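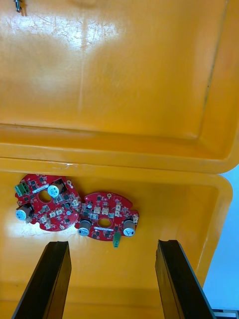 Left wrist view above the board tray, fingers open, two boards in contact.

Hakcombe Automation Forum > Control and Planning > Two-arm kitting
Thread: Grasp selection for touching boards and loose harnesses - request for comment

W_Brito
Posted in August

This thread is opened on behalf of the kitting software group. Members who maintain code in the perception, planning or tooling repositories are invited to comment before the next release of Kaklow is frozen.

The cell has two arms, with part trays at the sides and a steel tray in the middle which receives the kit. Kaklow plans the motions for both arms. Object poses come from Atby, which runs on the fixed camera and on both wrist streams. The controller accepts new targets at 20 Hz. Nothing in this proposal alters the controller.

The current release was exercised over 106 pick attempts. Of these, 33 were aborted by the planner before the fingers closed. The abort log gives the last reason recorded and no history, so the causes set out here are the group's reading of the logs and should be treated as such.

1. Boards that touch or overlap

Atby returns a single mask when two boards lie against each other. The outline of these boards is irregular and each has a central hole, and the mask for a pair often includes both holes. Kaklow then places its grasp candidates along the edge of the combined shape. Several of those candidates straddle the join, and the width check rejects them, quite properly. The planner retries with the same mask until the retry limit is reached.

The proposal is that Kaklow should request a second look from the wrist camera whenever a mask contains more than one hole, and should rank candidates on the outer edge of each board ahead of all others. Where no outer candidate survives the collision check, a short push would be planned to separate the pair.

2. Harnesses and twisted pairs

The present model treats a harness as a blob with a principal axis. That is adequate for a short bundle. It is poor for a twisted pair which rises from the surface and forms a loop, where the computed centre may lie in free space. The proposal is to prefer any rigid feature, such as a metal sleeve or a connector body, and to use the axis of the wires only when no such feature has been found. The approach height should be taken from the rigid feature as well.

The view copied under this paragraph has the fingers spread on either side of a blue and white bundle, with a metal sleeve low down where the wires gather. On this input Atby version 4 places its centre inside the loop to the right of the sleeve.
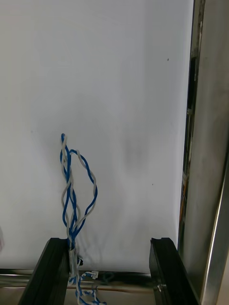 3. Access to the middle tray

Both arms place into the same tray and Kaklow holds a single lock on it. An arm which has completed its pick waits above its own tray until the lock is released. The group proposes to divide the tray into regions, with one lock for each, and to leave the present lock in place as a fallback setting.

Comments are requested on all three items. Please state the item number.

Washington Brito

larkfield
Reply

Item 1. The second look is supported. The push is not.

A push changes the positions of parts that Atby has already reported, and Kaklow does not mark those poses as stale. The planner would proceed to the next pick on old data. There is also the matter of the components. The capacitors stand proud of the board, and a push against one of them loads its leads. I should want to see a contact model that knows which parts of the outline may be touched before any such motion is allowed in the default configuration.

Item 2. Agreed without reservation.

W_Brito
Reply

The point about stale poses is accepted and an entry has been opened for it. It is a defect whether or not the push is adopted, as any failed grasp may also disturb a tray.

On the contact model, the proposal did not go far enough. The board outline could be divided by hand into permitted and forbidden stretches and stored with the part definition. There are few board types in use, and the work would be modest.

tmr_oakley
Reply

I maintain a similar cell at Bhatia, on an older branch of Kaklow, and would urge caution about drawing the permitted stretches by hand. We did so. The stretches were correct when they were drawn and were then left untouched through two changes of board revision. If the part definition carried the revision number, and the planner refused to load a mismatch, the objection would fall away.

On item 2, please consider what happens when the rigid feature is a small plug at the far end of a long harness. Our arm lifted by the plug and dragged the remainder across the rim of the tray. The motion was valid so far as the planner was concerned, as the dragged length was not represented at all. A grasp at the plug may be the easiest to compute and still be the wrong one.

larkfield
Reply

That is a fair objection and I withdraw the words "without reservation". Could the score be weighted by the length of wire on each side of the candidate? Atby already produces a skeleton for thin parts, although Kaklow discards it on import.

W_Brito
Reply

The skeleton is discarded on account of message size. It could be thinned and passed through. The group will test this on the recorded streams before any motion is attempted.

To assist discussion of item 3, the fixed camera view of the whole table follows. There is a yellow tray towards each corner, and the steel tray between them has a paper sheet in it with a board on its lower left and a harness to the right of the board. The arms are over the two upper trays. Under the proposal the board and the harness would belong to separate regions, and neither arm would need to hold the whole tray in order to place one part.
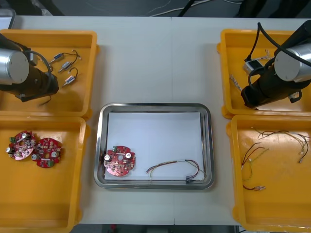 Shalini Pant
Reply

I do not support item 3 in its present form. Regional locks are sound for rigid parts whose extent is known at the time of planning. A harness has no such extent. It may be released in the region on the right and come to rest with one end in the region on the left, and at that moment the second lock has been breached without being requested. The other arm will continue its descent.

The waiting time is a real cost, and I do not dispute the wish to reduce it. My recommendation is that the single lock be kept for harnesses and that regional locks be permitted for boards and for the cylindrical parts only. A part class is already attached to every pick request, so the test is a single comparison.

I would add that the lock is at present released on the command to open the fingers. It should be released when the wrist has cleared the rim. This applies to either scheme.

tmr_oakley
Reply

Seconded, in particular the last paragraph. Release on command is a relic of the single-arm version.

W_Brito
Reply

Item 3 is amended as Shalini Pant recommends. The release condition will be corrected separately and need not wait for the remainder.

grenville_r
Reply

May I raise two matters that bear on the in-hand check, which item 1 assumes but does not describe.

(a) Orientation of the wrist stream. With a board held between the fingers, the silkscreen word MOTOR above the green terminal block reads mirrored in the view given here. Atby compares the board with a template in order to confirm which way round it is held. If the stream is mirrored and the template is not, or the reverse, the check can pass on the outline and fail on the connectors. The outline has enough symmetry to make that a practical concern. I ask that the flip setting be written into the stream header and that Atby refuse a stream without it.
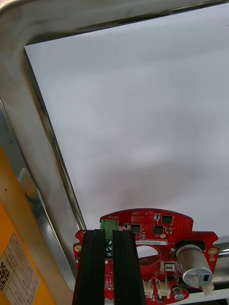 (b) Occlusion by the fingers. The fingers cover part of the board during the check, and part of the terminal block along with it. The template score is computed over the full outline, with the hidden area counted as a mismatch. The finger positions are known from the gripper state. They should be projected into the view and masked out before the score is taken.

larkfield
Reply

Matter (b) is already done on the development branch, behind a setting which is off by default. It uses a fixed finger shape. Anyone who has changed finger pads will need to supply their own.

As to (a), refusing the stream seems severe. A warning would be sufficient, and existing recordings lack the field. If the tool refuses them we lose every regression test that we have.

grenville_r
Reply

A warning in a log that is read only after a fault is of little value. I would accept a warning for recordings and a refusal for live streams.

Shalini Pant
Reply

I prefer that division. The loader knows which of the two it has been given.

W_Brito
Reply

The position on each item is now as follows.

Item 1: second look adopted. Push deferred until stale poses are handled and permitted contact stretches are tied to board revision.
Item 2: rigid features to be scored together with wire length on either side. Recorded streams first.
Item 3: regional locks for rigid parts, single lock for harnesses.
Item 4: flip setting required on live streams, warning on recordings. Finger masking remains off by default in this release.

larkfield has been asked to document the finger shape format. Objections to item 4 may still be entered here, as it was not part of the original request.

tmr_oakley
Reply

No objection to item 4. Could the abort log keep the full sequence of reasons in this release? It was mentioned in the opening post and has not been given a number.

W_Brito
Reply

It is now item 5.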